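A **table riser** is a small, low table or shelf made to stand on top of a larger table, desk or counter. It lifts an object above the main work surface and leaves usable room underneath. Risers are also sold as desk shelves, tabletop stands and plant stands, and the terms overlap a good deal. A piece with four legs and a flat top is usually called a riser or a mini table, while a piece with solid sides is more often called a shelf.

## Form

Most table risers have a flat rectangular or round top and either legs or side panels. The height depends on the use. Monitor risers are low, and plant stands can be taller than the pot they carry. Tops are made of solid wood, bamboo, particleboard with a printed finish, glass, steel or acrylic.

Legs may be straight wooden pegs, folded sheet metal or bent rod. Bent-rod legs are known as hairpin legs. Each is formed from one or more lengths of steel rod bent to a narrow point at the foot and welded or screwed to a plate under the top. They are light and take up little of the surface below, and for this reason they are common on risers as well as on full-size coffee tables and benches. Two-rod legs are cheaper. Three-rod legs resist sideways movement better and are preferred under heavier loads.

The narrow foot of a hairpin leg puts the load on a small area and can dent softwood or mark a painted surface. Rubber or felt caps are normally supplied. Where caps are missing, a cork coaster or a folded piece of card under each foot does the same job.

## Use with small appliances

Risers are often used for small household appliances, among them humidifiers, speakers, lamps, kettles and air purifiers. Raising an appliance can bring its controls closer to hand height and keeps it away from crumbs and spills on the main surface.

Cylindrical appliances are a special case. Their footprint is small for their height, so they tip more easily than box-shaped ones, and they are best placed toward the middle of the top. Appliances with an air intake in the base need a clear gap underneath, which most provide with short feet of their own. A soft mat laid between the appliance and the riser can close this gap and should be avoided with such models.

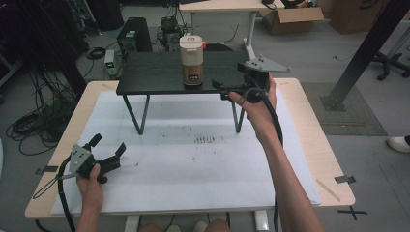

*A small black table with hairpin-style legs standing on a larger wooden table. On top is a cylindrical appliance with a white upper section and a wood-toned base.*

Ultrasonic humidifiers are commonly raised off the furniture beneath them. The mist falls as it cools, and a unit standing directly on a wide tabletop can leave a damp ring or a film of mineral dust around it. A riser moves the outlet higher but does not remove the problem if the room is already humid. Distilled water reduces the dust.

Kettles and other appliances that are lifted and put back many times a day are less suited to light risers, as each movement pushes the stand a little. Wide-legged or weighted stands are used for these.

## Protecting the surface below

A sheet of paper, a cloth or a silicone mat is often spread under a riser, mainly during crafts, repotting, painting or repairs. Large sheets cut from a roll are the cheapest choice and can be thrown away when marked. Clips at the edges of the table keep the sheet from sliding or curling. Spring clips made for tablecloths fit most tops, and screw clamps are used on thicker ones.

Plain white paper shows small dropped parts and loose dirt more clearly than a patterned cloth. It gives little protection against water. For wet work a plastic-backed sheet or an oilcloth is more suitable.

If one edge of the sheet is to run beneath the riser, the usual order is to lay and clip the paper first, set the riser down second and add the appliance last. Dragging a loaded riser over paper tends to tear it at the feet.

## Stability and load

Makers usually state a maximum load for the top, but the figure assumes a level surface and a load spread over the center. Short legs set near the corners are the most stable arrangement. Legs that splay outward widen the base further, at the cost of space on the table below.

Wobble in a new riser most often comes from one of the following:

- screws tightened fully before all four legs were in place
- a missing or unequal foot cap
- a top that has warped slightly
- an uneven table underneath

The first is corrected by loosening every screw half a turn, pressing the riser down on a flat floor and tightening the screws again in diagonal order. A warped top is rarely worth repairing on a small piece, though a thin shim at one foot will hide the fault.

Appliance cords should run off the back or side of the riser with some slack. A cord pulled tight across the front edge is a common cause of falls, particularly where the riser stands close to the edge of the main table.

## Sizes and makers

There is no standard size. The Pernon mini table, a hairpin model with a laminated top, has a listed load of 9 kg and a height of 13 cm. The Oravec range includes a similar stand in bamboo with folding legs. Maltik sells hairpin legs separately, in sets of four, for use with tops cut at home.

The designer Vendula Dvořáček drew a stackable riser for the furniture firm Dranemon in which the feet of one unit drop into shallow holes in the top of the next. It was offered in a single length of 76 cm - long for the type - and was meant for kitchen counters. The long top sagged under heavy jars, and later units had a steel strip fixed along the underside.

## Care

Wood-effect and laminated tops are wiped with a damp cloth and dried at once, as water that reaches an unsealed edge will swell the core. Solid wood tops are oiled or waxed once or twice a year. Steel legs need little attention beyond dusting, but chips in the coating should be touched up with enamel paint before rust spreads. Foot caps harden with age and are replaced when they begin to crack or leave black marks.

## See also

- Coffee table
- Hairpin leg
- Monitor stand
- Plant stand
- Trivet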